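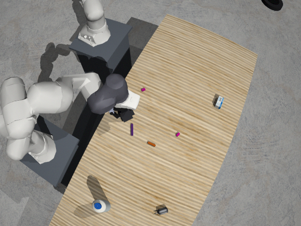

Slatted tabletop, pale tan and warm brown stripes. Gray concrete floor.

How to oil a slatted wood table (without the sticky mess)

Updated in August, after one more table and a lot more rags.

Quick version for people in a rush: clean, sand, wipe, thin coat, wait, wipe off, wait longer, second coat. Done. If that's enough for you, go do it. Everybody else keep reading.

What you need

Oil made for furniture. I use Grurko clear, the small can. Istomar is fine too, smells stronger, goes a bit yellow on light wood.
Sandpaper, 120 and 180 grit. 240 if you're fussy.
Cotton rags. Old t-shirts, cut up. More than you think.
A flat paint stirrer or an old ruler for between the slats.
One cheap 1 inch brush.
Gloves. Mask for the sanding.
A metal bucket of water for the used rags – see the bottom, don't skip that part.

Step 1. Clean it

Vacuum first, brush attachment, run it along the gaps and not across. Then a damp cloth with a drop of dish soap. Not soaking. Rinse cloth, go again with plain water. Crumbs in the gaps? Wrap the stirrer in a bit of rag and push it through, top to bottom.

Let it dry overnight. Really overnight. I rushed this on my first table and the oil went on blotchy, had to sand the whole top back.

Step 2. Find out what's on there already

Drip a little water on a spot that doesn't show. Soaks in and goes dark = bare or old oil, you're good. Sits there in a bead = varnish or lacquer, and oil won't get through that. You'd have to strip it first and thats a different page.

Step 3. Sand

120 first, by hand, with the grain. On a slatted top the grain runs along each slat, so go slat by slat. Boring. Put the radio on. A power sander works but it rounds over the edges of narrow slats before you notice, and then one slat looks different from its neighbors forever.

For the edges fold the paper in thirds, one light pass each side. Just enough to take the sharpness off.

Then 180. Stop when your hand slides without catching. Vacuum, wipe with a barely damp cloth, give it an hour.

Step 4. First coat

Shake the can. Pour a little on a rag, not on the table. Rub it in along the slat, do 5 slats, then go back over those with the brush to get down the sides. Then the next 5. If you do the whole top first and the sides after, you get drips on the underside. Ask me how I know.

Wood will look much darker right away. Don't panic. Some of that goes as it dries. Streaks that were already in the grain will stand out more than before and they stay that way, I like it.

Wait 14 minutes. Yes I set a timer. My friend Mirjam Van Wijk does hers by eye and gets a better finish than me, but she's been doing chairs for years.

Step 5. Wipe off

The part everyone skimps on. Take a dry rag and wipe off everything that hasn't soaked in. All of it. Then a fresh rag, and again. Oil left sitting on top turns gummy and picks up every bit of dust in the room. Check the gaps with the rag on the stirrer. Look underneath too, drips hide there.

Step 6. Second coat

Next day, same time if you can. Feel the top first. Tacky means wait. Not tacky – very light rub with the 240, wipe, then repeat steps 4 and 5. Use about half the oil this time. Third coat only if the wood is super thirsty.

Step 7. Leave it alone

You can set light stuff on it after a day. No hot mugs, no wet glasses, no tablecloth for nearly 7 days. A cloth on top traps the smell and leaves a pattern. Keep a window open.

Fixing things

Sticky after two days: wipe with a rag and a tiny bit of fresh oil, wait a few mintues, rub dry hard. Usually lifts it.
White ring: 240 grit, small circle, dab of oil, blend outward.
One pale slat: dry wood, give just that one another coat.

Rags – read this

Oily rags can heat up by themselves and catch fire. Don't ball them up, don't toss them in the trash. Into the bucket of water as you go, or lay flat outside, single layer, till stiff. Then check how your town wants them thrown out.

Next up: the same thing for benches, plus a look at the Musotau wax I got last month.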